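Urneck sim notebook, Callo arm, April

Picking up the grasp fault from yesterday's overnight batch. The run stopped at episode 1553 with a force limit trip on the fingers. Gruta scene set, plain floor, spatula, green cup, the yellow block and the tan box next to it. Same five objects as all last week, only the spawn spacing has changed.

Replayed the episode from the saved seed. The planner asks for the tan box, the approach is clean, then the contact solver goes wild as soon as the fingers close. Finger force reads fine for a few steps and then jumps far past the limit. Joint positions look normal the whole time.
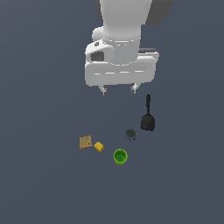
Is the force spike a sensor problem or a contact problem?
Contact. The simulated force sensor reports what the solver hands it, and the solver's raw contact log shows the same jump at the same step. Turning off the sensor noise model made no difference.

Next checked spacing. The new spawn script lets the yellow block and the tan box land almost touching. The grasp planner treats each object alone and never looks at what sits beside it, so one finger can come down where the neighbor already is. When that happens the collision shapes overlap and the solver pushes back hard to separate them.

Reran the seed with the gap widened by 11 mm. No trip in 3 tries. Put the old gap back and it tripped again on the first one. 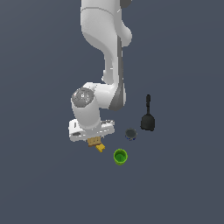 The second thing I don't like is what the controller does after the trip. It should open the fingers and back off. Instead it holds the last command and waits for the operator, which on the real cell would mean squeezing at full effort until someone walks over. The Villanueva cell runs the same controller build, so I have asked for it to be kept in reduced speed until this is fixed.

To do:
- minimum gap check in the spawn script
- neighbor check in the grasp planner, reject if the finger path crosses another shape
- release on force trip, with a 2 second timeout if the open command fails
- rerun the full batch tonight with the old spacing left in, so the planner check gets tested properly

Left the failing seed and both logs in the Gruta folder. Don't delete them when clearing space.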